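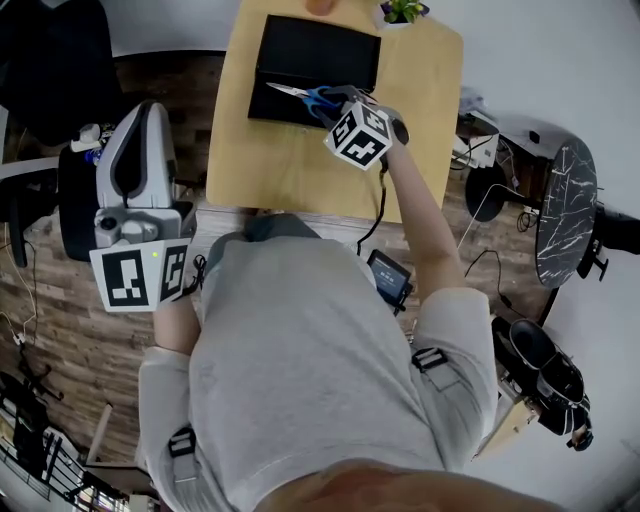

Page last changed: June

Recording with hand-held grippers: house rules, questions and answers

These are the questions we get most at the Ridgeway and Brullow sites, plus a few from the new room at Flurkau. The rules are the same at all three. If you have recorded with us before, skip down to scissors and knives, where most of the new text is. And welcome! It's a lovely kind of work once your hands get used to it.

Do I need any experience?

No. You do ordinary jobs at an ordinary table with the gripper in your hand, and you'll get the feel of it faster than you expect. Your first 30 minutes are practice and don't count toward anything, so please play. Pick up the silliest thing on the shelf.

What are the black-and-white patterns on the cube, and can I touch them?

Those are the markers that let the system work out where the gripper is and which way it's turned. Hold the gripper by its handle and keep your fingers, sleeves and hair off the patterns. Fingerprints are fine and wipe away with a dry cloth. Scratches, tape and stickers are another matter: a damaged face gets replaced before the next take, even if it still seems to track.

How should the harness fit?

Snug at the shoulders, with both buckles clicked shut. You should be able to lean over the table without anything swinging forward. If the straps rub, stop and ask for a different size. We have plenty, and we'd much rather lose five minutes than have you sore by lunch.

Where does the cable go?

Leave enough slack for a full reach, and keep it clear of the jaws and of whatever you're holding. Before each take, stretch your arm out to the far side of the table once. If you feel a tug, fix it then. With scissors in the jaws this check is required every single time.

Can I use scissors?

Yes, and people love the scissors tasks! The rules:

Grip them by the handles, with the blade pointing away from your free hand and from anyone standing nearby.
Move slowly from one spot to the next. Nothing in Usau rewards speed.
Free hand off the table until the blade has stopped moving.
Don't pass scissors from gripper to person. Set them down, let go, and let the other person pick them up.
If they slip, let them fall. Never catch them.

What about kitchen knives?

Not in regular takes. Knife tasks have their own sheet and need a second person in the room. Ask before you plan one.

Can I put things on top of a tablet or a case?

A closed case is fine to work over, and it makes a nice dark background for shiny tools. Bare screens stay off the table during any take with a blade.

Does the room have to be tidy?

Less than you'd think. Real rooms have chairs, plants and speakers in them, and Usau is all the better for it. What we do care about is the floor where you stand and step. Cables there get moved to the wall or taped down. Stands go where you won't back into them.

What has to be off the table or out of view?

Mail, prescriptions, bank cards, family photos and anything with a name or address on it. Other people need to have signed the form before they're recorded, and that includes someone just walking through to get a coffee.

How long is a session?

Up to 21 takes, with a break whenever you want one. Shake your wrist out between takes. Gripping for a long stretch is more tiring than it sounds, and the last few takes are often the wobbly ones.

I dropped something in the middle of a take. Do I start over?

Please don't! If it's safe, pick it up with the gripper and carry on. Recoveries are some of our favorite recordings. Start over only if something broke, if the cube took a hard knock, or if you had to grab a blade-side object with your bare hand.

When does a gripper get checked?

Every 200 takes, and after any fall onto a hard floor. Write the fall in the room log even when everything looks perfect.

Who can stop a take?

Anybody in the room, at any moment, by saying "stop." You don't owe anyone a reason. Put the tool down first, then talk.

My question isn't on this list.

Write it on the sheet by the door at your site. We go through the sheets at 4 p.m., and good questions end up on this page.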